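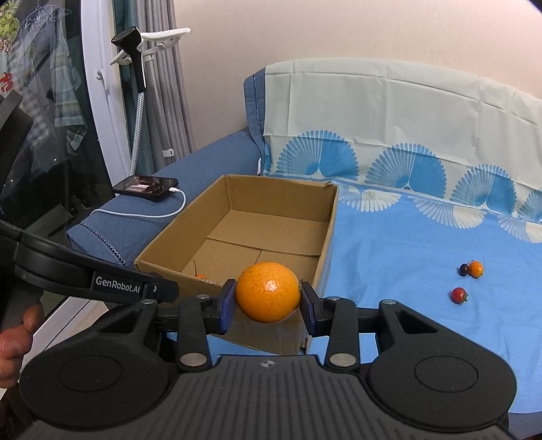 How much fruit can I cook in the Clesmont preserving pan at one time?

One kilo of Seville oranges, with the water and sugar to go with it, is a full batch. The pan holds 7 litres to the top mark, and a rolling boil needs the space above that.

Clesmont Preserving Pan, 7 litre

A wide stainless steel pan for marmalade, jam, jelly and chutney. The sides slope outwards so that steam gets away quickly and the mixture reaches setting point without hours on the hob. The base is thick and flat and spreads the heat well, though you should still stir chutney often towards the end.

There is a carrying handle over the top and a small fixed handle at the back for tipping. Both get hot. Use a dry cloth or oven gloves, and let a full pan stand for a few minutes before you move it.

Details

Capacity to top mark: 7 litres
Width across the rim: 37 cm
Material: stainless steel, with an aluminium layer in the base
Markings: litres and pints, stamped on the inside
Hobs: gas, electric, ceramic and induction
Dishwasher: yes, although hand washing keeps the shine longer
Lid: not supplied
Guarantee: two years, for home use

Will it fit my hob?

Measure from the centre of your largest ring to the nearest wall or tile edge. The rim is a good deal wider than the base, and on a small hob it will cover part of the ring next to it. On some induction hobs the pan has to sit fairly exactly over the zone or the hob will switch itself off. If you have a hood set very low, check that the carrying handle clears it when upright.

Using it for marmalade

Put the shredded peel, juice and water in the pan with the pips and pith tied in a muslin bag. Leave it overnight if you can. Simmer until the peel squashes easily between finger and thumb, then lift out the bag and squeeze it well. Add the sugar off the heat and stir until you can no longer feel any grains on the bottom. Only then turn the heat up.

Don't add the sugar early. Peel that is still firm at that stage will stay firm in the jar, and boiling it for longer only darkens the marmalade.

Start testing for a set after fifteen minutes of hard boiling. Take the pan off the heat while you test. Let the finished marmalade stand before potting, or the peel will float to the top of the jars.

Care

Wash the pan before first use. Set sugar comes off with hot water and patience – fill the pan, bring it to a simmer and leave it. Steel wool will scratch the inside and make the litre marks harder to read. A rainbow tint on the base is caused by heat and does no harm. A little white vinegar on a cloth removes it.

Salt added to cold water can pit stainless steel, so wait until the water is hot. Don't store chutney or pickles in the pan overnight.

Goes with

Stekulier jam funnel. Wide neck, fits our 475 g jars and most others with a standard screw lid.

Gunex muslin bags, pack of 2. Unbleached, with a drawstring long enough to tie to the handle.

Thoroddsen long spoon. Beech, with a flat end for getting into the corner of the pan.

Customer comment

"I had an old aluminium pan with a wobble, and this one sits flat. Good clear markings. I would have liked a lid for keeping dust out in the cupboard, but a tea towel does it. It is heavy when full and I now ladle into a jug first." – Grethe Thygesen

Delivery and returns

Orders are packed in a double-walled carton. Stock usually runs low from December until the Seville season ends, and we don't hold pans back without payment. Unused pans can be returned in their original packing. If yours arrives dented, keep the carton and send us a photograph of the damage with your order number.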